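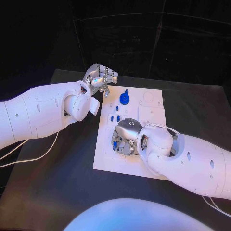 Salcombe Tide Notes, version 6

Hi, and thanks for stopping by! This is a small pile of text and numbers I've been typing up in the evenings: handwritten tide and weather notes from a set of old harbor notebooks, turned into one tidy file you can open in any spreadsheet. I started it in July thinking it would take a couple of weekends (ha), and it has sort of taken over my kitchen since then.

What you get

The main file is notes.csv, with 300 rows, one per notebook entry. Of those, 284 have a full reading, meaning a time, a water height and at least a word or two on the weather. The other rows are missing something, usually the height, and I left those cells blank. Please don't read a blank as zero! I did that myself in version 2 and got a very exciting chart.

Columns

entry_id: my own numbering, in notebook order
page: page number as written in the corner, typos and all
time_local: 24-hour clock, no daylight saving fixes
height_ft: feet, one decimal place
weather: the writer's own words, spelling left alone
remarks: everything else - boats, birds, a lot of complaints about a rope
sure: yes or no, my own feeling about whether I read the line right

There are 97 rows marked "no" in the sure column. Most of them come from the third notebook, where the ink has gone pale brown and the sevens look just like ones. If you're good with old handwriting I would love a second pair of eyes on those.

How I typed it

I read each page twice, a few days apart, and compared the two passes with a little script called brinix (it's in the tools folder, it's ugly, it works on my laptop). Wherever the passes disagreed I went back to the page. I tried a text recognition program early on and gave up after it turned "fresh breeze" into "fresh cheese" - which I kind of wanted to keep.

Things to watch out for

Heights are measured from a mark on the old wall, and I don't know how that mark lines up with any modern chart. So comparing one entry with another is fine, but please don't plan a boat trip with this. The entries aren't evenly spaced either. Winter is thin, and there's a long gap in the second notebook.

Changes

Version 6, 24 October 2024: fixed the page numbers in notebook four, added the sure column, renamed "height" to "height_ft".
Version 5: split weather and remarks into two columns.

License and contact

Use it for anything you like, just link back here and say which version you used. Corrections are very welcome through the issues page. Give me the entry_id and what you think it says, and I'll get the notebook out and look again.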